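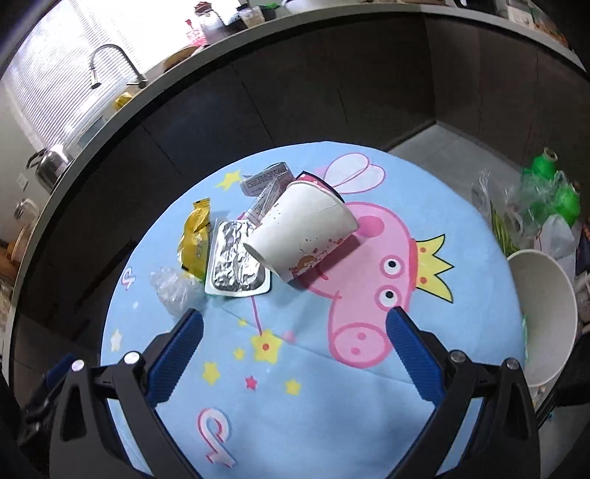 # The Clustholm wipe-clean tablecloth, round

A tablecloth for people who have children, or guests who behave like them.

The Clustholm is a cotton cloth with a clear matt coating on the top side. You put it on the table, life happens to it, you wipe it down with a damp cloth and you put the kettle on. We have sold it in one form or another since Rosine Pons took over the shop and found that the linen ones were coming back with beetroot on them and a letter.

It comes in two diameters. The small one suits a café table or a kitchen table for four people who like each other. The large one is for tables with a leaf in the middle that you can never find the catch for.

## Sizes and weight

| | Small | Large |
|---|---|---|
| Diameter | 160 cm | 200 cm |
| Hem | 2 cm, turned and stitched | 2 cm, turned and stitched |
| Cloth weight | 410 g per square metre | 410 g per square metre |
| Washing | 30 degrees, gentle | 30 degrees, gentle |

To work out which you need, measure straight across the table and add the drop you want on both sides. People forget the second side. We get a fair number of returns from people who forgot the second side, and we are very nice about it, but the postage is yours.

A drop of 20 cm looks right on most tables. Go longer and somebody's knees will take the cloth with them when they get up.

## Patterns

**Onetti** is a small check in mustard or slate. It hides crumbs so well that you should wipe it whether or not you think it needs it.

**Pudamden** is a wide stripe. On a round table a stripe has to point somewhere, and every household we know has had words over where. Kaufmann, who cut our cloth, say the stripes should run towards the window. We have asked why and they won't be drawn.

**Plain** comes in oatmeal, bottle green and a red that the mill calls Brick and our customers call a number of things. Order a swatch first if you're matching curtains. Swatches are free, and we'd sooner post you three of them than have the conversation afterwards.

## What it will put up with

Tea, squash, gravy, felt tip (the washable sort), candle wax once it has set, and most kinds of jam. Turmeric will stain if you leave it overnight. So will hair dye, which we mention only on account of how often we're asked.

It won't put up with hot pans. Use a trivet. The coating goes cloudy under anything straight off the hob and there is no way of bringing it back, whatever your brother-in-law read about toothpaste.

Don't tumble dry it. Don't iron the coated side. If it arrives with fold lines, lay it out in a warm room for a day and leave it alone. You can iron the back on a cool setting if company is coming and you can't bear it.

For storage, roll it round a cardboard tube with the coated side out. Folded in a drawer until Christmas, it will remember every fold.

## Clips and underlay

The cloth is heavy enough to stay put indoors. For the garden you'll want clips, sold in packs of four and usually out of stock by August. The felt underlay stops plates clattering and is cut slightly smaller than the cloth so it doesn't show. If you have a glass table, get the underlay.

## Ordering

Cloths are cut to order and leave us within a week. Odd sizes and ovals are possible. Send a drawing with the measurements on it, in centimetres, and a telephone number in case we can't read the sevens.

We can't take back anything made to your own measurements unless the mistake is ours. It was ours twice last year, and both customers got a second cloth and a tin of shortbread.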